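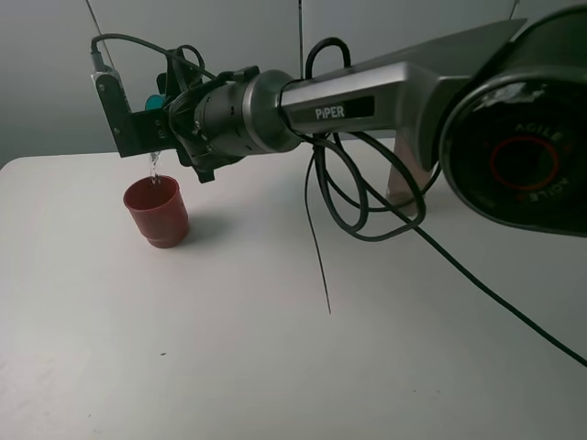 Binóculos Kernska Derow, 8 aumentos

Loja Troncoso > Observação de aves > Binóculos compactos
Página atualizada a 5/8/21

Quem nos visita há mais tempo já sabe que temos um fraquinho por binóculos pequenos, daqueles que se levam ao pescoço uma manhã inteira e só se dá por eles quando passa uma garça. O Kernska Derow entrou no catálogo em fevereiro, depois de o termos levado para a ria em dias de vento, de sol e de uma chuva miudinha que não estava nas previsões, e desde então é o primeiro que pomos nas mãos de quem está a começar (e de quem já tem um par grande em casa e anda cansado do peso, que também nos aparece muito).

Pesa 377 gramas com a correia posta. Amplia 8 vezes, e para nós é o ponto certo para aves aquáticas e passeriformes: a imagem treme pouco, o campo é generoso e consegue-se seguir um guarda-rios sem o perder logo atrás do primeiro salgueiro. Com mais aumentos vê-se maior, claro, mas quem já tentou contar as riscas da cabeça de uma felosa irrequieta sabe como isso costuma acabar.

A roda de focagem fica ao centro, é larga e roda bem com luvas finas. As oculares sobem e descem em rotação, para quem usa óculos, e o ajuste de dioptria está do lado direito, com uma pequena resistência para não sair do sítio dentro da mochila. O corpo é forrado a borracha verde-escura, discreta, e fecha-se ao meio até caber no bolso de um casaco.
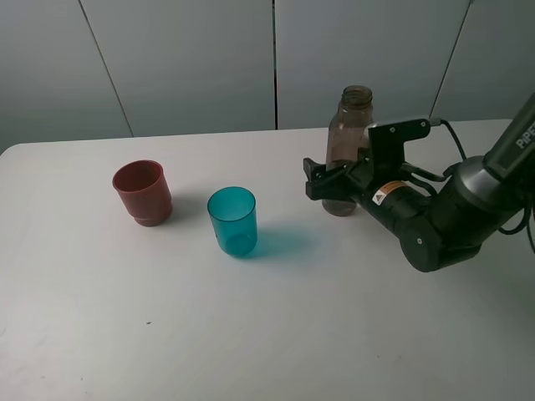

Copo vermelho em cima da mesa branca.

O que vem na caixa
Binóculos Kernska Derow
Correia de pescoço acolchoada
Tampas para as oculares e para as objetivas
Pano de limpeza
Folha de instruções em português

O estojo é vendido à parte. O que recomendamos é o Brodidach, que tem fecho magnético e passa no cinto. Serve também para um caderno de campo pequeno, se o deitarem de lado.

Para que aves e para que sítios
Foi em zonas húmidas que mais gostámos dele: sapais, arrozais, margens de albufeira, lagoas de parque. Para mergulhões e galeirões a meia distância é uma delícia, sobretudo na primavera, quando os mergulhões-de-poupa andam nas suas danças e vale a pena ficar sentado na margem sem pressa nenhuma. No pinhal também se porta bem, desde que haja luz. Ao fim da tarde, no mato fechado, as objetivas compactas começam a sentir a falta de claridade, e preferimos dizê-lo já: se observa sobretudo corujas e noitibós, escreva-nos e indicamos um modelo maior.

Para limícolas muito afastadas, no lodo da maré baixa, continua a ser preciso um telescópio. O Derow ajuda a encontrar o bando e a perceber para que lado está a andar.

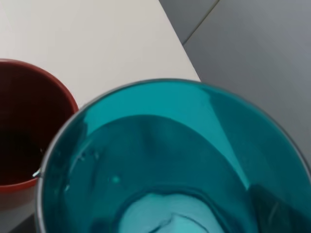
Uma cliente escreveu-nos a contar que comprou o Derow para a filha e acabou por ficar com ele, porque o leva todos os dias no passeio até ao açude e já deu com um par de mergulhões-pequenos que nunca tinha visto naquele troço. Diz também que a correia lhe parecia comprida demais e que só ao segundo dia reparou na fivela de ajuste — fica a dica, está por baixo do acolchoado.

Cuidados
Antes de passar o pano nas lentes, sopre a areia e o pó. Depois de uma manhã junto ao mar, um pano húmido na borracha chega perfeitamente. Guarde-os abertos e em sítio seco, com as tampas postas quando estiverem bem enxutos.

Preço e entrega
O Kernska Derow custa 85 euros, com IVA incluído. A garantia é de 6 anos e cobre as lentes, a focagem e a articulação central; as quedas ficam de fora. Pode levantar na loja ou pedir envio para casa — os portes aparecem no carrinho, conforme o código postal. Quem quiser experimentar antes de decidir é muito bem-vindo: temos sempre um par ao balcão, e da nossa porta veem-se os andorinhões do beiral em frente.

Adicionar ao carrinho
Perguntar por este artigo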